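Subject: Re: [seedsavers-l] Dry beans: when to shell, and what to do with the mixed ones
From: Zohreh Mazandarani
Date: 26/06/2021

On the beans thread, the original question was:

> I have a big paper sack of dry pods left from last fall that I never
> got around to. Two kinds got mixed together, Natcombe and something
> darker that a neighbor gave me. Is it too late to shell them and plant
> this year? And how do people sort lookalikes without going cross-eyed?
> I did some of them at the kitchen counter last night and gave up. The
> counter is brown speckled stone and so are the beans, more or less.
>
> Also, does anyone still grow Sirow? My aunt had it and I'd love to
> taste it again before I decide whether I only like it because of her.

Oh, I love this question! All of it. I've been growing Natcombe for years and I will talk about it to anyone who stands still, so settle in.

First, no, it is not too late, at least where I am. Beans kept dry in the pod over one winter should be fine. If the sack was somewhere cool and the mice didn't find it, I'd expect most of them to come up. Do a quick sprout test before you give up garden space to them: a few beans in a damp paper towel, rolled up, inside a bag that isn't sealed tight, on top of the fridge. Look at them after four days and again at the end of a week. If most have put out a root, go ahead. I have planted this late in June and still gotten dry beans before frost, though they were the last thing standing in the garden and I was out there with a bedsheet two nights running. If your fall comes early, grow them for green shellies this year and hold back a jar of the old seed for next April or May. Actual soil warmth matters more than the calendar anyway. Mine sulk if they go in cold.

Second, shelling. I used to do every pod by hand in front of the TV and it is a lovely way to spend an evening if you only have a bowlful. For a sack, put the pods in a pillowcase, tie it shut, and walk on it in socks. Not shoes! I split a lot of good seed that way my first year. Then pour everything back and forth between two buckets in front of a fan, outdoors if you have any respect for the person who vacuums. The chaff goes one way and the beans drop straight down, and it is so satisfying that my nephews fight over whose turn it is. Start with the fan on low. Small flat beans will travel farther than you think.

Third, the sorting, and I think you have already found your own problem. The counter! Brown beans on brown stone is miserable. You want a plain pale surface and light coming in from the side, and then the odd ones practically wave at you. I have tried a cookie sheet (they roll, and it's loud), a white towel (they don't roll, but the little ones sink into the loops and you find them in the dryer), and a big sheet of butcher paper, which works until somebody opens a door. A plain pale tabletop beats all three for me.

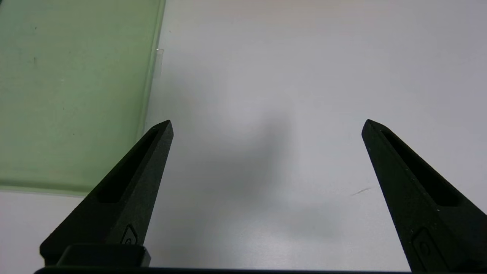
Pale gray-white tabletop. Dark things show up beautifully on this color.

Pure bright white tires my eyes out after a while, so I lean toward something with a bit of gray in it. Put a folded towel along the near side to stop runaways. Then I spread a thin layer, pull the ones that are clearly wrong toward me with a butter knife, and leave the maybes alone until the end. The maybes are where people go cross-eyed. If you stare at each one and try to decide, you'll be at it till midnight. Push them all into one pile, go make tea, come back, and half of them will be obvious.

For Natcombe in particular, look at the eye of the bean and don't worry so much about the background color. The background goes from tan to almost brick depending on how long the pod hung on the vine, and mine have darkened in the jar too. The ring around the eye has stayed the same in every batch I've grown. If your neighbor's bean is Asadi, which would be my first guess if it's darker and a touch longer, it has no ring at all. If there's a ring but it's smudgy, well, then you may have a cross, and please please plant those in their own row and tell us what you get! Crosses aren't common in beans but they do turn up, and one of my favorite soup beans started as an oddball in a jar of something else. I still call it 855 after the number on the jar lid – I never came up with anything better.

As for Sirow – yes! I have some. It isn't a great keeper and it isn't a pretty plant, it flops all over whatever is next to it, but cooked slowly with an onion and plenty of salt it makes the best broth of anything I grow. I can spare 200 seeds, which is enough for a decent row and a few left over for insurance. I got my start at the Skilton swap, so I'd like to see it keep moving. Write to me off-list with your mailing address. No need to send anything back, but if your aunt had a particular way of cooking them I would dearly love to have it.

Does anyone else on the list have the older, taller Sirow? Mine tops out at my shoulder and I've been told it used to need a real pole.

Zohreh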